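Public Tables Should Stay Public

The Tovcombe library opened its reading room with 38 seats at shared tables. The Delow branch is now considering a plan to replace most of its own with enclosed booths that must be reserved in advance. This office takes the view that the plan should be set aside.

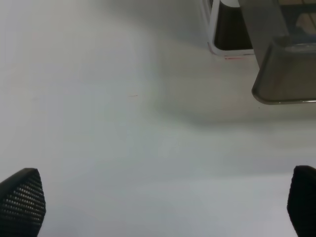

Page last changed: Monday, 4:10 p.m.

A shared table asks very little of the person who sits down at it. There is no form to fill out and no time limit. Booths suit some visitors well, and two of them near the entrance would be a fair addition. A room made up mainly of booths would favor those who plan ahead and own a phone.

Clifford Sutherland has argued that reservations reduce noise. That may be so, but the Trurarstead branch received 958 written comments last year, and roughly 100 concerned noise. Far more asked for longer evening hours. The money set aside for booths would be better spent on keeping the doors open until nine.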